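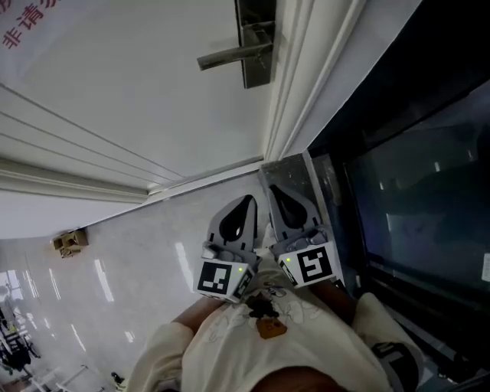
The white door, dark lever handle and all, with that shiny tile floor running up to it.

4/12/21

I have been thinking about doors way too much lately, and I blame the hallway. We're finally redoing the one between the kitchen and the garage, and I had it in my head that picking a door would take one lunch break. Ha! It has been 9 days and I have 40 tabs open on my laptop, most of them door handles.

I keep going back to this white one. I love the long grooves running across the lower part. My own doors are totally flat (builder's special, painted beige by whoever lived here before us) and they show every single dent. Grooves give your eye something to do. They'll also collect dust, I know, I know, but I already dust the baseboards once in a blue moon so I can run a rag along a door while I'm down there.

And look at the trim! The frame has that layered molding, step after step, and it makes a plain white door look like somebody cared. I priced something like it at Thibodeaux, which is the lumber place out past the feed store, and it wasn't terrible. The catch is the corners. I have cut exactly 7 miters in my life and two of them were good. So there will be caulk, friends. There will be a lot of caulk.

Now the handle. I was dead set on brushed nickel until I started noticing dark metal ones, and a lever on a rectangular backplate like this has completely turned my head. Levers are so much nicer than knobs when you're coming in from the garage with groceries, too. You just bump it with your elbow. Wudex carries one in a dark bronze that I put in my cart and took out again twice, and I'll probably order it tonight after the kids are in bed.

The floor I'm less sure about. Glossy white tile bounces the ceiling lights all over the place, and our hallway has no window, so I'd take any extra light I can get. But we also have a dog and a muddy back yard, and in September it rains for what feels like the whole month. I brought home a sample of a matte tile called Zudmont in a warm gray and have been stepping on it in wet socks. So far so good.

One more thing I'm stealing is the speckled gray stone down by the dark glass. I'd never given a threshold a thought, but a little strip of stone like that where the hall meets the kitchen would cover up the ugly spot where the two floors don't line up. The tile store keeps remnants in a bin out back, so I'm going Saturday morning with my tape measure.

If you've put grooved doors in your own house, tell me how bad the dusting gets. And if anyone has a trick for inside corners on layered molding, please, I'm begging — leave it in the comments before I start cutting.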